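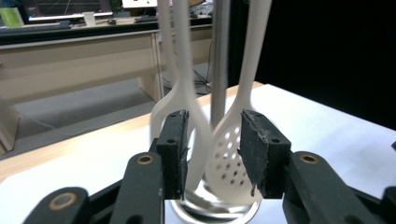
Page last changed: February

Section 4. Hanging Utensil Stand: Loading, Removal and Care

This section applies to the Grusano utensil stand as supplied to Torotora training kitchens. Read it in full before placing the stand in service. Assembly of the pole and base is covered in Section 3.

4.1 Before loading

1. Place the stand on a flat, level tabletop, with at least 15 inches of clear space on the side from which utensils will be taken.
2. Check that the pole is upright and does not turn in its base. If it turns, tighten it as shown in Section 3.
3. Wipe the pole with a soft, dry cloth.

4.2 Hanging the utensils

1. Hang each utensil by the end of its handle, with the bowl or head pointing down.
2. Place utensils of similar weight on opposite sides of the pole. A slotted skimmer may be balanced by an open-headed server or another light spoon.
3. Release the handle slowly and allow the utensil to come to rest before adding the next.
4. Confirm that no head is pressed against the pole.

Caution: The total load must not exceed 65 ounces. Do not hang knives, graters or cast iron items on this stand.

Note: Utensils from the Ekix range have a narrower opening in the handle. Use the small hooks supplied in the accessory bag.

4.3 Removing the utensils

1. Hold the stand steady at the base with one hand.
2. Grasp the utensil by the handle, lift it clear of the hook, and draw it straight toward you.
3. Lay the utensil on a clean, flat surface. Do not stack one bowl inside another.
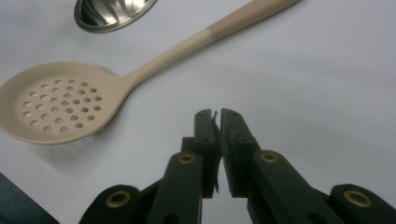 4. Keep metal spoons separate from nylon or plastic pieces during washing. Metal edges can scratch the softer material.
5. Inspect the drainage holes of each skimmer. Clear any food residue with a soft brush under running water. Do not use a skewer or knife tip.
6. Dry all pieces fully before returning them to the stand.

Caution: Plastic utensils must not be left resting in a hot pan. Withdraw from service any piece with a softened rim, a crack at the neck of the handle, or a rough edge.

4.4 Routine care

The hooks should be removed and washed each Sunday, or after every 300 uses in kitchens that keep a log. Use warm water and mild dish soap. Scouring pads and bleach will dull the pole and are not covered by the warranty.

Replacement hooks are listed in the Đồng parts catalog under Stands and Racks. Quote the code stamped beneath the base when ordering.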